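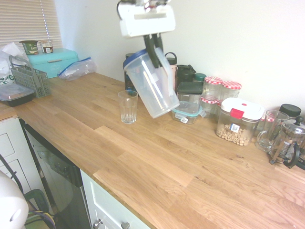 **Clirnura gripper kit, trial checklist, kitchen counter setup**

- [x] **Emergency stop.** Works from either side of the counter. I'd love a bigger button though!
- [x] **Mounting bolts.** All five snug. The Hotton bracket that came in the box fits fine (the spare one from Jundard doesn't, don't bother).
- [ ] **Cables at the housing.** Not signing this off yet. I want another clip up there before we run it overnight.
- [x] **Finger pads.** Wiped down, no nicks. The manual says swap at 2000 grips and we're at 900, so plenty left.
- [x] **Clear plastic containers.** It'll hold one at a steep tilt, which made me so nervous the first time.
- [ ] **Glass nearby.** My one real gripe! There's a drinking glass right next to the grip spot, and jars further along. Move the glass before the next run, please.
- [x] **Speed cap.** Set to 90 percent, same as the Sugiyama unit we tried in September.

Recheck the two open boxes, then I'm happy to keep the kit another month.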